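Household Materials, Unit 8: The Single-Use Water Bottle
Handout for the session of March 26, 2026

Most of what people say about plastic bottles comes from the people who sell them or the people who want them banned. Read both kinds of claim slowly. The Jilier pamphlet in your reading packet gives no sources at all, and the Fallier one cites itself.

Start with the wall. Makers call a thin wall "lightweighting" and present it as a favor to the planet. It does use less plastic per bottle. It also saves the maker money, and a thin wall dents easily. Whether the buyer gains anything is a fair question, and page 88 of Mensah does not settle it. 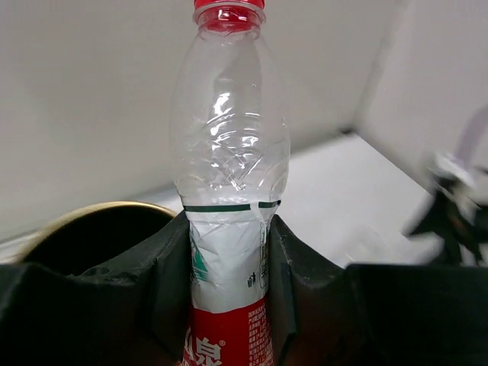

Fig. 2. Clear bottle with red screw cap. Note the creases in the wall and the puckered label.

Compare the shoulder with the body. The shoulder in Fig. 2 is smooth and rounded while the body is crumpled. It is tempting to say the curve makes the shoulder stronger. Maybe - but one bottle proves very little, and we don't know how this one was handled. Write down what you see first and keep the theory for later.

Now the label. A small pictogram of a figure dropping litter into a bin sits near the seam, tiny next to the red band and its large white characters. That symbol asks the buyer to throw the thing away properly. It does not say the bottle will be recycled, and students mix these up every November when we do the packaging quiz.

Cap and bottle are often made of different plastics. Advice on whether to leave the cap on varies from town to town, and Gromville has changed its leaflet before. Check the current one.

For next time: bring one empty bottle, any brand, label still on. Read Mensah to page 271, skipping the chapter on glass. Write half a page on one claim printed on your label and what evidence it would need.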